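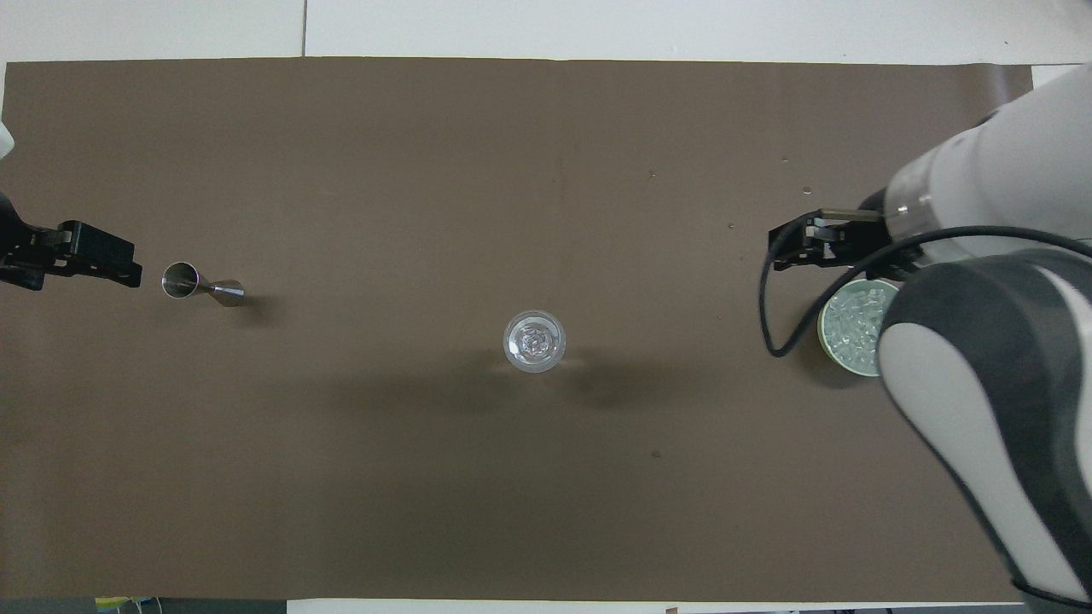

Station 2, drinks prep, paper down, glass and jigger set out, both arms in view.

Cukside Bar and Kitchen, Ultwood
Robot Station Safety Checklist with Comments
Station 2 (two-arm drinks station)
Inspected: Saturday, December 30, 2023
Inspector: Hemi Kingi
Bar lead: Benedek Szilágyi

Marks used: OK, FIX (use allowed, repair needed), STOP (no use until cleared)

1. Work surface

1.1 Table panels level at the seam — OK
1.2 Paper flat, no raised edge within reach of the grippers — OK
Comment: Faint creases only. Replace the paper at shift change, and sooner if it gets soaked. Staff had been leaving it for a full day.
1.3 Glassware limited to what the current order needs — OK
1.4 Ice bowl in its usual spot on the right — FIX
Comment: With the right arm parked, the elbow sits over part of the bowl. Whoever refills has to reach in under it. Move the bowl toward the center or change the park position. Benedek prefers the second option, as the bowl was put there to keep it away from the jigger. Zastow to quote for the change.

2. Arms and grippers

2.1 Shells and joint covers free of cracks — OK
2.2 Gripper fingers close evenly, both sides — OK
2.3 Finger surfaces clean — OK
Comment: Syrup was found in the left gripper slots in March. Wiping at close has fixed it. Keep it on the closing list.
2.4 Cables secured and clear of moving joints — FIX
Comment: The cable on the right gripper hangs in a wide loop. It did not catch during a full test cycle, but a sleeve or an apron string could. Clip it before the next shift.
2.5 Clearance between arms at closest point, 238 mm — OK

3. Stops and guarding

3.1 Emergency stop, bar side — OK
3.2 Emergency stop, kitchen side — OK
Comment: Works, but there was a crate of lemons in front of it. Crate moved. Floor tape to be put down.
3.3 Arms slow down when a person steps into the marked zone — OK
3.4 Restart needs a person at the panel — OK

4. People and tasks

4.1 All staff on the rota trained on this station — FIX
Comment: 14 people trained. The two newest hires are not. They may take finished drinks from the pass but may not refill or clear jams until signed off.
4.2 Refill task assigned by name each shift — STOP, cleared same day
Comment: No name on the sheet. Before the station went in, each bartender got their own ice and nobody had to plan it. It is now a separate job, and on busy nights it went to whoever was closest. Benedek has added a refill column to the rota.
4.3 Breaks and rotation — OK
Comment: Staff report less wrist pain since the arms took over measuring. They also report more standing still and watching. Rotation between Station 2 and the floor is every 90 minutes and should stay that way.
4.4 Staff know how to work the station by hand — FIX
Comment: Two people on the evening crew had not poured a measured drink in weeks and asked for practice. Run one hour a week with the arms off.

5. Records

5.1 Stop log filled in — OK
Comment: 759 drinks logged since the last inspection. Most stops were for an empty ice bowl.
5.2 Service record on file — OK
Comment: El-Sayed form 290, signed.

Open items: 1.4, 2.4, 4.1, 4.4. Floor tape under 3.2 also to be done.
Items 2.4 and 3.2: Benedek Szilágyi, before opening.
Copy to the rota board and the station folder.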